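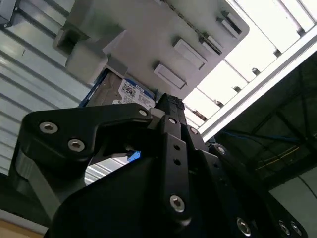 To: Hardware Services announcements list
Date: Apr 15, 2022
Subject: Re: Drive caddies: handling and storage before the Bondari move

Colleagues,

Thank you for the replies to the February notice. The question quoted below was raised by several sites and is answered here for the whole list.

> Our store at Ondier holds 488 caddies, most with the hard disk drive
> still fitted. The notice asks for "drives and caddies to be recorded
> together". Are we to take each drive out of its caddy in order to
> read the label, or may the two be left as one unit? We also have
> grey panels with the blue parts in place and do not know whether
> these should be listed.

Drives are to be left in their caddies. Where the product label can be read with the drive in place, the serial number should be copied from it and entered against the caddy. Where it cannot, the entry should be marked "label not read" and the unit placed on the lower shelf, to be dealt with at Bondari. The clip at the end of the caddy must not be forced. Caddies with a broken clip are still to be sent, in a separate tray. 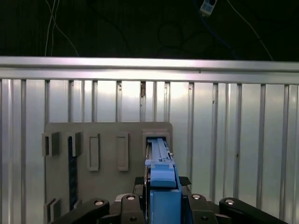
Photograph: Trokum Hardware Services

Grey panels are to be listed as one item each, with a note of whether the blue part is present. A blue part should be offered to its socket straight and narrow end first, and should not be pressed home if it meets resistance. Panels are to stand upright during storage and may not be stacked flat.

The totals received so far are 1,084 caddies from Trokum and 488 from Ondier. The Domínguez store has yet to reply. The new racking at Bondari has space for 2,925 units, and no site is therefore required to dispose of stock before the move.

Trays will be supplied on request, up to a limit of 400 for each site. Requests should state whether the trays are for caddies alone or for caddies with drives, as the inserts differ in depth.

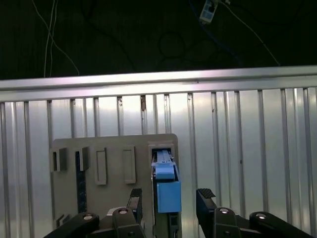 Hardware Services, Stores and Racking Team

Sites that have already taken blue parts out of their panels need not put them back. They should be bagged, labelled with the panel number and sent in the same crate as the panel.

Corrections to lists already submitted may be sent to this address. Please reply to the list only where the matter concerns other sites.

Stores and Racking Team
Hardware Services, Trokum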